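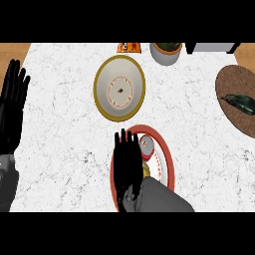

Players on the Trirkel test server had asked since March for a way to visit friends' homes without using up a daily travel token, and one of them wrote that the token limit was the main reason her group had stopped holding parties.

Pondisby, November 5, 2024. Sikora today released version 38 of Trirkel, its browser-based online world for children and families. The update removes the travel token requirement for home visits and changes how seasonal events are scheduled.

Home visits are now unlimited for all accounts, free and paid. The maximum number of players in one home rises from 30 to 62. Rooms above the old limit load furniture in two passes, with interactive items first. Owners can set a lower limit in the Home menu.

Seasonal events will run on server time in all regions. Event items collected before the update remain in player inventories. Unused travel tokens convert to coins at a fixed rate of 68 coins per token on first login.

The Drulcombe map, closed for repairs to its collision data, reopens with this version. Two mini-games on the map keep their existing high score tables. A third, the ferry race, has been reset.

Chat filter settings are unchanged. Parent accounts can turn off home visits under Permissions.

Version 38 installs automatically when the page is reloaded. Players who see a blank map should clear the browser cache and log in again. Full patch notes are posted on the Trirkel news page.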